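Waltgate Office Refurbishment: Progress Report to the Nolleo Fund

Feb 19, 2022

Prepared by Anneliese Brinkmann, Project Manager

This report covers the second phase of work on the open office at Waltgate, for which the Fund approved a grant of $4000. Spending to the end of the period stands at $3681. The balance is held for the remaining electrical items and will be drawn down once the final invoice has been received.

Work in this phase centered on the ceiling and its lighting. The ceiling has been finished in black, and the linear light strips have been installed along with the recessed downlights. The structural pillars were kept and painted white to match the floor — a choice made after staff asked for the lower part of the room to stay as light as possible.
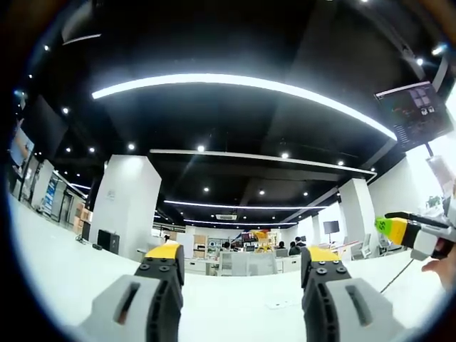

Open office, Waltgate: linear lighting and downlights in the black ceiling, with white pillars and floor.

The contractor, Nikolovski, has completed the lighting circuits and supplied the test records. An additional charge of $270 for revised switching was agreed in advance and is included in the total above. Pratico will carry out the ventilation check under its existing service agreement, at no cost to the grant.

Two matters remain open. Cables at floor level still need permanent routing, and the position of the screens is to be confirmed with the teams that will use them. Parisa Parsa is collecting their comments and will submit a layout for approval before any further fixing is done.

No change to the agreed scope is requested. The closing report, with copies of all invoices, will be sent to the Fund in August.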